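Notas para la charla: mantenimiento de la celda de dos brazos
Taller de Illham, sesión de febrero. Duración prevista: 50 minutos con preguntas.

1. Arranque

Saludar, comprobar el micro, pasar directamente al tema. Decir que la charla trata de una sola celda, la que en el taller llamamos Millow, y de lo que hacemos para que siga funcionando. De entrenamiento de modelos se habla en la sesión siguiente; si preguntan, remitir a ella.

Preguntar quién en la sala tiene a su cargo una celda parecida. Si son muchos, acortar el punto 2.

2. Montaje

Cada brazo va atornillado a su placa negra, en el borde delantero de la mesa. Apretamos en cruz y repasamos el par a las 50 horas de uso. Después, una vez al mes. Una placa que cede un poco no se nota en los movimientos amplios, pero sí cuando las dos pinzas tienen que encontrarse en el centro.

Los postes y el perfil delantero son de aluminio. Sobre el perfil están las dos placas de circuito, una por brazo. Van ahí para poder mirarlas sin meter la mano en la celda. Primera comprobación de la mañana: luz verde en las dos. Si falta una, no se arranca nada hasta revisar alimentación y conectores.

Las paredes llevan papel de flores y la mesa un tapete estampado con rosas. Los cambiamos por juegos, siempre con la celda parada, y se anota el cambio en el registro Droltirell.

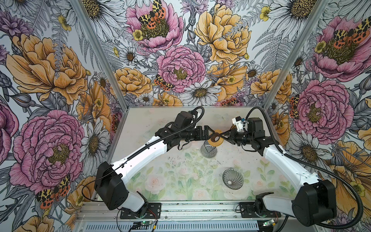

Millow con las dos pinzas junto al aro, en el centro de la mesa.

Dejar la imagen puesta durante todo el punto 3.

3. Cables y conductos

Es la parte que más trabajo nos ha dado. Señalar los conductos corrugados: salen de la muñeca, hacen un bucle y bajan por el brazo hasta el hombro. El bucle tiene que ser generoso. En el primer montaje lo dejamos corto y tuvimos 4 paradas en una semana por un conector que se soltaba al girar la muñeca.

Procedimiento actual:
- Llevar la muñeca a los dos extremos de giro, despacio, y mirar si el conducto tira.
- Pasar la mano por el tramo del codo buscando rozaduras. Con la celda sin tensión.
- Revisar los cables finos rojo y negro que cruzan el perfil delantero. Se enganchan con la manga al cambiar objetos.

Contar lo del cable de repuesto que pedimos a Shin y llegó con el conector al revés - solo si vamos bien de tiempo.

4. Pinzas y calibración

Limpiar los dedos con un paño seco al cerrar la jornada. Comprobar que cierran paralelos con una galga, sin objeto. Cambiamos las almohadillas cada 150 horas, aunque parezcan buenas.

Para la prueba conjunta usamos un aro: una pinza se acerca por la izquierda y la otra por la derecha. Si una llega alta o baja respecto a la otra, se recalibra el hombro antes de tocar la muñeca. Hacerlo al revés nos costó unas 9 horas la primera vez.

Ojo con el vidrio. Con vaso o embudo en la mesa bajamos la velocidad, y tras cualquier rotura se aspira y se retira el tapete.

5. Registro y preguntas

Mostrar una hoja del registro: hora, brazo, qué se tocó, quién lo tocó. Insistir en apuntar también las revisiones sin incidencias.

Pregunta que sale siempre: si se puede trabajar con un solo brazo mientras se repara el otro. Respuesta: se puede, pero en Millow lo tenemos prohibido. El brazo parado queda dentro del alcance del que se mueve.

Dejar las hojas de revisión en la mesa de la entrada y apagar el proyector al salir.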